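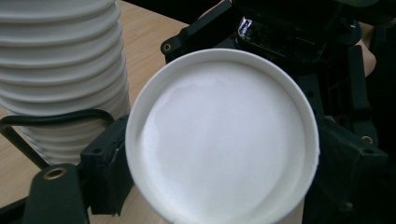

Build log for the Tamitlow student manipulation project, spring term, posts in order. Task: take one paper cup off a nested stack and set it on a marked spot. Sounds trivial. Last week's success rate says otherwise.

1/ Current setup: handheld gripper, two opposing jaws, printed black parts, brass threaded inserts wherever a screw comes out more than once. Self-tapping into plastic lasted us until January, when the left pad mount stripped.

2/ We have 332 demonstrations recorded. Senad Berisha went through all of them and threw out 42. Most of the rejects are double picks, where the second cup comes along and drops on the way to the target.

3/ Double picks depend on how the stack was nested. Push the cups together hard and the friction between neighbors beats the grip on the outer one. We now restack loosely before every session and write the initials of whoever did it in the log.

4/ Grip force. Too low, the cup slips as it leaves the stack. Too high, the wall buckles and the rim goes oval, so it no longer sits flat. The usable window is narrow and it shifts when a cup has been handled a lot.

5/ So cups are consumables. The rule is 21 picks and then the bin. A frayed spot on the bottom rim is fine for practice runs and not fine for scored ones. Kristof Maes wants the limit lower. He is welcome to buy the cups.

6/ Pads: three materials tried so far. Bare printed plastic slides. The foam grips well but compresses, and jaw position stops telling you anything about cup diameter. Thin rubber is the least bad. It scuffs.

7/ Approach angle matters more than I expected. Straight along the stack axis works. A few degrees off and one jaw touches the next rim down first. Hendrik Venter put a strip of tape on the table as a reference line and our spread got visibly smaller the same afternoon.

8/ Cable routing is still ugly. It needs enough slack for wrist rotation, but a loose loop near the stack will eventually knock the stack over. Cillian Mac Carthaigh has drawn a clip for the bracket arm. Print is queued behind the Osavton team's wheel hubs.

9/ Training: first policy on the cleaned set ran overnight. On the bench arm it reaches the stack every time and closes at the right height most of the time. Release is the weak part. It opens a little early and the cup lands tilted.

10/ My guess is the labels. Operators differ in when they let go, and some of us (me) open the jaws before the cup is fully down. We are re-recording the last segment with one instruction: touch the table, wait, then open.

11/ For the Wamaso round the requirement is 7 cups placed in one run, no resets, stack height chosen by the judges. Our best so far is four. The fifth cup is where the stack gets short and the lower jaw runs out of clearance.

12/ Next: shorter finger on the lower side, the cable clip, new release data. Hilkka Jääskeläinen has the lab key after 6 pm if anyone on the team wants bench time. Bring your own sleeve of cups, same size as ours. CAD files go up once the finger change is tested.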